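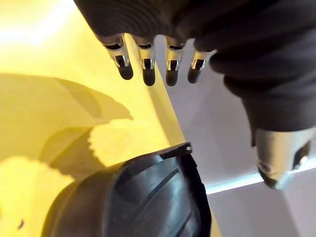

A Place for Every Pair

Babita Uniyal painted her first storage shelf yellow because that was the color of paint she had. The second one she painted yellow on purpose. By then the people who worked with her at Zirkness, a dance shoe repair shop on the second floor of an old bank building, had started saying "put it on the yellow" when they meant a pair was ready for the next person to pick up.

Zirkness repairs and resoles dance shoes for schools and small companies. In a normal month it handles 400 pairs. May is different. Recitals fall close together, and last May the number went to 900. Pairs got mixed up. A left shoe went home to one school and the right shoe to another, and Uniyal drove across town in the evening to swap them.

"It was never the sewing or the gluing that got us in trouble," she says. "It was where we put things down."

Before the shelves, shoes waited in cardboard boxes on the floor. The boxes were deep, so the shoes at the bottom got crushed, and the paper tags tore off when someone dug for a pair. Liviu Olteanu, who does most of the soles, tried hanging the shoes by their straps from a rail. It worked for shoes that had straps.

The answer was a tray. Uniyal found it in a catalog from Closurard, which makes plastic parts for shoe stores and fitting rooms. It is a black plastic holder, long and narrow, with raised side walls and one rounded end. The other end is flat and square. A shoe goes in toe first, with the toe at the rounded end, and the walls keep it from tipping over. One tray holds one shoe, so a pair takes two trays set next to each other.

She ordered a small box of them to try. Sarita Jaiswal, the bookkeeper, asked her to wait a month before ordering more. The full order, with the lumber and paint for new shelves, came to $2,495, and Jaiswal wanted to see whether people would still be using the trays after the first busy week. They were. She signed the order on 10 May 2019 and wrote the date on the end of the shelf in pencil. It has since been painted over.

What Goes on Top

The shelves have two levels. The top board is for trays and nothing else. It is kept at a height where Olteanu can slide a tray off without lifting his elbow, and the paint on it is glossy so that dust and glue wipe off. The lower shelf is for small boxes, the kind that hold buckles, thread and heel tips.

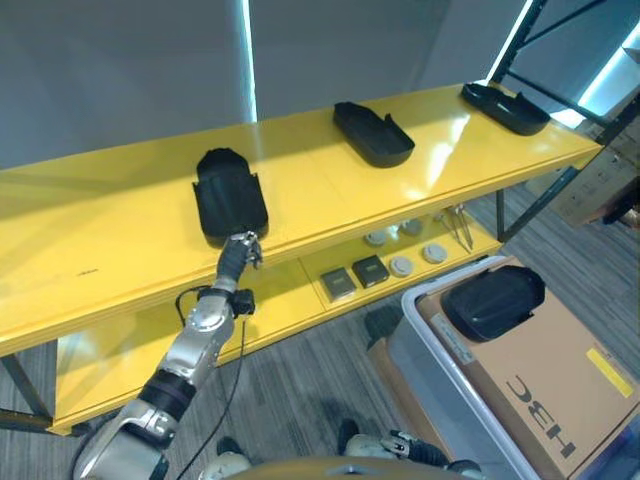

Black shoe-shaped trays on the top board. Small square boxes sit on the shelf below.

There is a rule about which way the trays face. The square end goes to the front and the rounded end to the wall. A tray turned at an angle means the shoe needs a second look. Uniyal says the rule came from the Akadance school, a longtime customer, where the teachers turn a chair sideways when a student is out sick.

The rule gets broken. "People put a tray down however their hand is going," Olteanu says. "Then I pick up a perfectly good shoe and spend five minutes looking for what's wrong with it." He would like a strip of wood along the back of the shelf to push the trays against. Uniyal would like to keep the board flat so it stays easy to clean. They have been having this conversation for some 13 weeks.

Cheap Plastic, Good Paint

Danai Triantafyllou, who designs storage for small shops and advised Zirkness on the second set of shelves, thinks the tray is the least important part of the setup. A shoebox lid would do nearly as well, she says. She puts more weight on the color. Black on yellow is easy to see from across a room, and a black tray left on a dark workbench is easy to lose.

Her advice to anyone building something similar is short. Sand the board, use an enamel paint, and give it two coats. Let the second coat dry for several days, or plastic will stick to it. Make the front edge thick enough to take knocks. Leave enough space between the two levels to get a hand in and out with a box in it.

Yogesh Gautam built the shelves and made that last mistake on his first try. The gap was too low, and the boxes had to be tipped to come out. He took the top board off and raised it. The old screw holes are filled, and he can still find them with his thumb.

Zirkness has started planning a third shelf for the wall near the stairs. Gautam has cut the boards. The paint will be yellow.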